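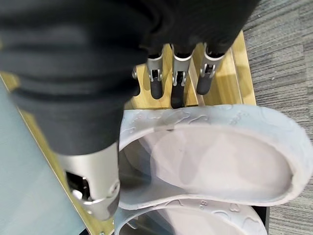

Page last changed: 11 Nov 2024

I have lived with a shoes-off rule for most of my adult life, and I would like to speak against it. I will do this in my socks, like everyone else.

The rule sounds small. Dirt stays out, floors stay clean, and who could be against clean floors? But every rule in a house needs someone to enforce it, and this one turns a decent host into a customs officer. You arrive with a bottle of wine and a coat over your arm, and before you have said hello your host has looked at your feet. Mine were in lace-up boots last May, at a dinner in Prakosach, and it took me so long to get out of them that the soup had a skin.

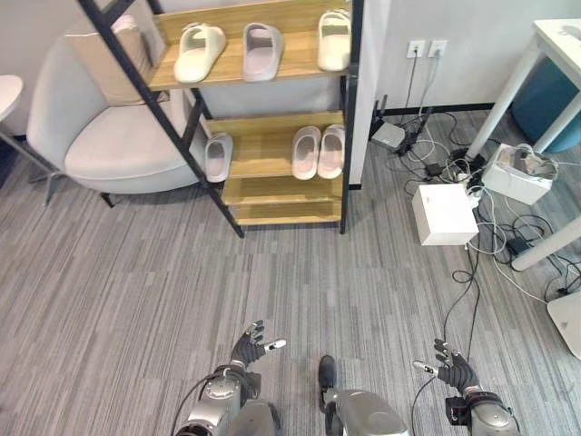 Gray carpet tiles, striped light and dark.

Then there is the matter of the sock. A guest who was not warned has a hole. A guest who was warned has bought new socks and is quietly annoyed about it. Griet De Haan keeps spare slippers for visitors, which is kind, and they all fit a child of 4 or a bear.

My friend Mawar Harahap tells me I have it backward. In her family you would no more walk in with shoes on than climb on the table, and no one has to look at anyone's feet, as it would never come up. I believe her. My complaint is with the converts, the people who bought a pale rug for 873 and found religion the same afternoon. 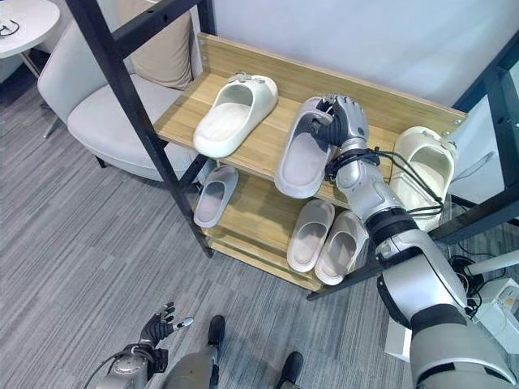

Pieter Van Damme

The converts also buy furniture. A pile of shoes by the door was once just a pile. Now it has shelves, and a right way to face, and a husband who puts his back wrong. We own 2 racks and still trip over things in the hall.

So keep your floors clean if you must. Just tell me before I come, and put a chair by the door. I am too old to hop.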